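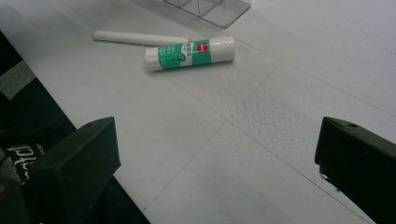
Welcome back to Desk Setups and Small Supplies, the handout for session 2! Last time we talked about big furniture, and a few of you told me you were relieved to be done with shelving, so now we go small. I want you to start thinking about what I call "look-alikes," meaning supplies that share a shape and a color and end up in each other's spots. A glue stick and a plain white rod are a perfect pair for this. Both long, both white, both happy to lie on their sides on a white surface, and the only big help your eye gets is the green label around the glue. Take the label away and you'd be squinting at two pale tubes (one thinner, sure, but who checks that at the end of a long afternoon?).

So, first term for your notes: the tell. The tell is whatever lets you name an item at arm's length without picking it up. On a glue stick it's nearly always the label, and the print on it doesn't count, because small text in columns is no use to anybody standing up. Color counts. A band or a bold block counts. If an item has no tell, give it one. I use washi tape, one wrap near the end, and I've been doing it since my years in the supply room at the Flandley art center, where we had 238 drawers and I'm pretty sure I opened every one of them looking for the same box of dowels.

Second term: the home. Every item gets one, and it has to be easier to use than the tabletop. That's a high bar! The tabletop is right there. Clear acrylic organizers with upright dividers do well, and I like them for look-alikes since you can see the sides of things as well as the tops. They do have a drawback, and we had a lively argument over it in the Puna workshop: clear on white nearly disappears, and people set things down next to the organizer when they meant to put them in. A sheet of colored paper underneath fixes that. Cheap, ugly, works.

Sticks and rods, store upright if the slot is deep enough. If they tip, the slot is too wide, so add a divider. Glue goes cap up, and please click the cap on all the way. Anything round that has to stay out on the table goes in a shallow tray.

For next time (room 1007, same building, other staircase):

Clear one work surface at home and put back only what you used in the past week. Write down each pair of look-alikes you find and what the tell is. Spend 20 minutes on it and then stop, even if you're having fun. Bring your list, and bring one item with no tell at all so we can tape it together.

Reading is the Camargo packet, the part on drawers. Skip the labeling chart at the back, I'm redoing it.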